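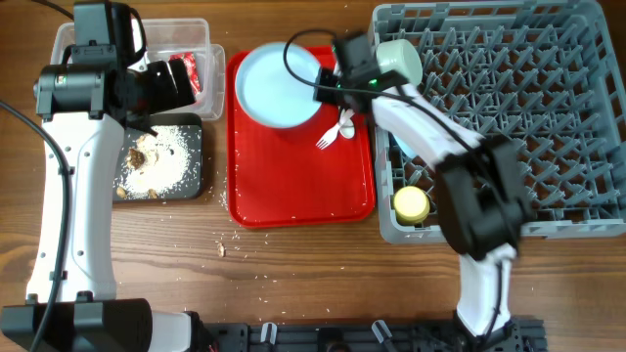 Two-arm kit on the clearing-up job, cup held over the rack.

Zadau twin-arm kit, reviewed: decent arms, fussy fingers, good little camera

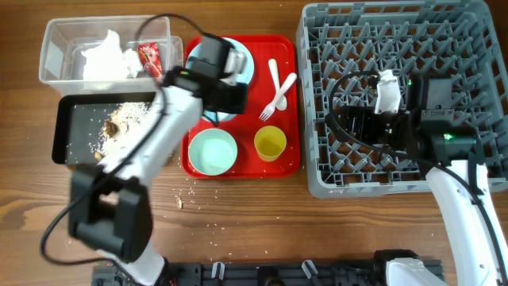
Mercedes Mamani

Quick one as I've got to pack the bench up by 4pm. Had the Zadau pair since August, bolted to its rail, doing the canteen job: bits off the red tray, rubbish in the clear bin, crockery in the grey rack. Same job I gave the Brandum single arm last year. Bought with my own money, 588 for the arms and rail, grippers included.

Setup. Painless. Rail clamps down, cables in, green lights on, done before my tea went cold. Cables are a bit long and stiff for my liking — they loop up and over the arms and I've had one snag already. Velcro ties, please.

Grippers. Mixed. Cups, fine. Fingers open nice and wide and the grip is gentle enough for thin plastic. Plates are harder, you have to come at the rim dead right or it skates off. Cutlery is where I lost my temper. A fork and spoon lying across each other flat on a tray is just nasty for these fingers, they want something thinner at the tip. Wesix do a slim pair for 38 and I think I'd budget for them from day one.
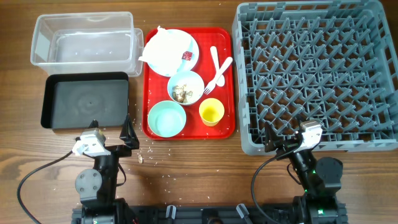

Tray loaded, both arms parked low, rack waiting.

Reach is good. Left arm gets to the bin and black tray, right arm has the rack to itself, and they share the middle without much arguing. Did get 2 proper clashes over the plate in 176 runs, both my fault (waypoints). Joints are quiet. Elbow housings run warm after an hour, not alarmingly.

Rice is a pain. Gets everywhere, arms can't pick it up, dont expect them to. I use a brush. 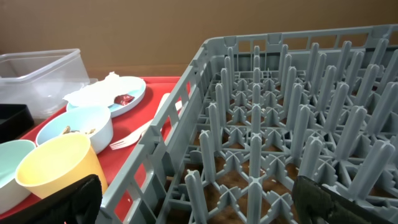 The wrist camera is the bit I'd pay for twice. Small, sharp enough, and it sits where you need it. Over the rack I get both fingertips along the bottom with the pegs showing in the gap between them, so lining up a drop is mostly a matter of looking. The Brandum made me guess from overhead. Nearest finger can go a bit soft in the picture, I've stopped noticing.

Controller software (Flores, the free version) is ugly and it works. Saving a pose takes too many clicks. Undo is missing altogehter.

Four stars. Would be five with better fingers in the box.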